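The Well-Loved Bench Cloth
A few kind words for the humblest thing in the lab 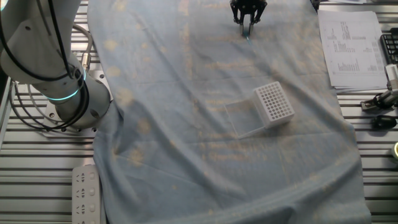

A pale blue cloth, marked and rumpled, with a rack for pipette tips on top and printouts close at hand.

I have been in and out of small laboratories for the better part of my working life, and the thing I always look for first (before the coffee, even!) is the cloth on the bench. You can tell a good deal about a place from it. A cloth with a few beige and yellowish blotches has seen some life, and I find I trust it more than one with the shop creases still in it.

The great pleasure of a cloth is how gently things sit down on it. A tip rack with its clear lid open makes a terrible clatter on bare metal slats, and that lid is so easy to lose sight of that I once spent a whole October afternoon hunting for mine. On blue you have at least a fighting chance of catching its edges.

Mine is a Wegener, 60 inches long, and it cost me 13 dollars, wrinkles included. I used to iron it. I gave that up after a month or so, and my work has been no worse for it.

Papers I like to keep off to the side, on the bare metal, near the keyboard, where I can squint at a chart without putting my elbow in anything. They slide around a bit, but then so do mine at home.

Reader comments

benchmouse: We wash ours every Friday's end and the yellow never budges. I've grown fond of it.

tallgrass113: Iron it! Please!

Cuder Magazine | Write to the editors | All rights reserved | Back to top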